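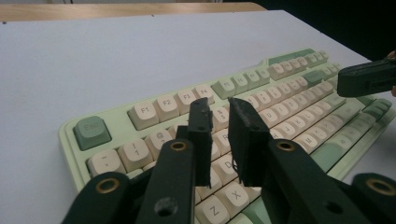

Selon Peninah Massawe, la première version de ce fichier ne disait nulle part comment étaient traitées les touches mortes, et elle a perdu une matinée à chercher pourquoi les ê comptaient pour deux frappes. La section « Comptage » répond à cette remarque.

Corpus Stener — temps de frappe en français, fiche de données

Objet

Le corpus Stener réunit des journaux de frappe horodatés, produits par des adultes recopiant puis rédigeant de courts textes en français. Il sert à l'étude des intervalles entre touches, des corrections et des pauses de planification. Il ne convient ni à l'identification de personnes ni à l'évaluation de dactylographes.

Contenu

405 sessions, réparties en deux tâches : copie (texte imposé) et rédaction (consigne libre). Chaque session est un fichier TSV en UTF-8, sans BOM, fins de ligne LF. Les consignes sont dans consignes.txt, les textes à copier dans sources/. Les sessions de moins de 20 mots ont été écartées avant publication et ne figurent pas dans l'index.

Colonnes

session : identifiant alphanumérique, stable d'une version à l'autre.
t_bas : instant d'enfoncement, en millisecondes depuis le début de la session.
t_haut : instant de relâchement, même origine. Vide si le relâchement n'a pas été reçu.
code : code physique de la touche, indépendant de la disposition.
car : caractère produit, vide pour les touches de fonction, les modificateurs et Échap.
disp : disposition déclarée (azerty, bepo, qwerty-ca, autre).
tache : c ou r.

L'ordre des lignes est celui des enfoncements. Les relâchements peuvent se croiser, en particulier chez les participants rapides ; un tri sur t_haut détruit la séquence.

Comptage

Une touche morte suivie d'une voyelle donne deux lignes : la première a car vide, la seconde porte le caractère composé. Pour compter des caractères, filtrer sur car non vide. Pour compter des frappes, garder toutes les lignes sauf les répétitions automatiques, signalées par un t_haut vide et un code identique à celui de la ligne suivante. Le script compter.py applique les deux règles.

En azerty, les capitales accentuées sont rares dans la tâche de rédaction et souvent remplacées par la capitale nue. Le texte n'a pas été corrigé.

Pauses

Toute pause supérieure à 3000 ms est conservée telle quelle. Le seuil retenu dans l'étude de Rūta Paulauskas pour séparer pauses de frappe et pauses de planification est dans seuils.tsv, à titre indicatif — il dépend de la disposition et ne doit pas être appliqué aux sessions bépo sans recalibrage.

Matériel

Les participants ont utilisé leur propre clavier. Le modèle n'a pas été relevé, seul le type l'a été (membrane, ciseaux, mécanique), dans materiel.tsv. La fréquence d'interrogation du port n'est pas connue ; les intervalles très courts sont à traiter comme des valeurs arrondies. 63 sessions n'ont pas de type renseigné et portent la valeur nd.

Anonymisation

Les noms propres saisis en rédaction ont été remplacés caractère par caractère par x, avec conservation des temps. Aigars Luik a relu les sessions de rédaction, Şükran Ertürk les remplacements. Les adresses et numéros ont subi le même traitement. Un oubli constaté doit être signalé par courriel et non dans le suivi public des anomalies.

Limites connues

Les participants se sont inscrits d'eux-mêmes ; les usagers du bépo sont surreprésentés. Le pavé numérique est mal codé dans les sessions recueillies avec l'ancien client Surkent : les chiffres y apparaissent avec le code de la rangée supérieure. La colonne disp est déclarative, et quelques participants ont manifestement confondu azerty et « autre ».

Modifications

Version de juillet : ajout de la section « Comptage », correction des décalages d'origine dans la tâche de copie, retrait de la colonne vitesse, recalculable à partir de t_bas.
Version précédente : première diffusion, index et scripts.

Licence et citation

Données sous CC BY 4.0, scripts sous licence MIT. Citer : Nisbet, Catherine, et Paulauskas, Rūta, Corpus Stener, temps de frappe en français, en précisant la version. Les travaux qui n'emploient que seuils.tsv citent également le corpus.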